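Keeping a manga and anime collection in a normal-sized house

Posted 2019-09-03 in Shelves & Storage

Long-running series are written by people who have never seen your living room. By the time the hero has entered his third tournament you have lost the alcove, and the spare bed has become a plinth.

Measure before you buy shelves. Most manga paperbacks are small and most bookcases are built for atlases, so half of what you pay for is air. An 80 cm shelf loaded end to end with paperbacks will bow in the middle unless it is good thick board or has a bracket underneath. Mine bowed. I turned it over, and it is now bowing the other way.

Don't double-stack unless the back row is raised. A length of scrap timber behind the front row lifts the rear volumes enough to read the spines, and saves you buying volume 14 again. I own volume 14 three times.
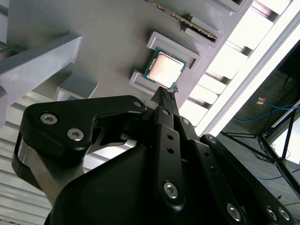 Desktop processor in its holder.

Keep paper out of the sun. Cheap manga paper goes the colour of weak tea in a bright window, and red spines fade first. North-facing wall if you have one, a blind if you haven't. Leave a finger's width behind the books on an outside wall, particularly in January, when the plaster sweats and the bottom shelf starts to smell of church hall.

Discs are easier, being thin, but the boxes they come in are not. Collectors' editions arrive in slabs containing two discs, a set of postcards and a great deal of cardboard self-importance. Put the discs in a decent sleeve album and flatten the outer boxes if they'll flatten. If they won't, a 35 litre lidded crate under the bed takes a surprising number. Label the end facing out — the lid is no use to you once it's under there.

Wipe discs from the centre straight out to the edge with a soft dry cloth. Going round and round feels right and isn't.

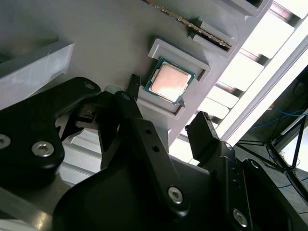 Processor and memory, each in its own place on the plate.

Figures collect dust in the hair. A soft make-up brush gets most of it off, and a bowl of lukewarm water with a drop of washing-up liquid deals with the rest, provided nothing on the figure is paper or glued fabric. If a figure has gone tacky, that is usually the plastic softening; wash it, dry it, and give it some moving air. A sealed glass cabinet looks splendid and makes this worse. The one I bought from Brondo has doors that never quite meet, and I have come to regard this as ventilation.

Leaning figures can be coaxed upright with a hairdryer on low. Warm the ankle, straighten, hold under the cold tap. Stop before you reach the face.

Finally, keep a list on your phone of what you own, by series and volume. See volume 14.
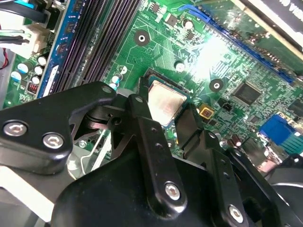

Comment from a reader in Lotcombe: I'd argue with you about the sleeve album. Mine left a cloudy film on a whole box set after one hot summer, so I've gone back to the original cases and got rid of an armchair. Agree on the scrap timber, though a row of old paperbacks nobody likes does the same job for nothing.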